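3.2 Collecting the demonstrations

The sock examples in the Odera set were recorded with a hand-held gripper, with no robot in the loop. An operator picks up a sock, carries it to a target and lets go, and the camera on the gripper stores the whole motion as one episode. We collected 2000 episodes in homes in Irnport. Operators were told to work at their normal speed and to leave the rooms as they found them, so lighting and background differ a great deal from one home to the next.

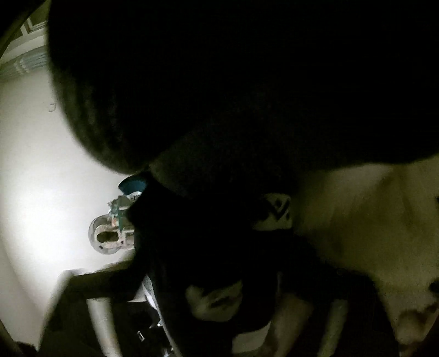
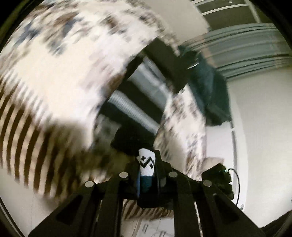
Figure 2. Two views from the gripper camera, recorded in the same home. In the second, the fingers hold a patterned sock with its cuff up, and the background is streaked by rotation.

Fast turns of the wrist blur the background even when the object stays sharp between the fingers. Large dark areas are a separate problem for pose tracking, as they offer few points to match. We removed 131 episodes in which tracking was lost and did not recover. Blurred frames inside the remaining episodes were kept, and the Bullik policy was trained on them with no extra weighting. A further 700 episodes were set aside for the tests in Section 4.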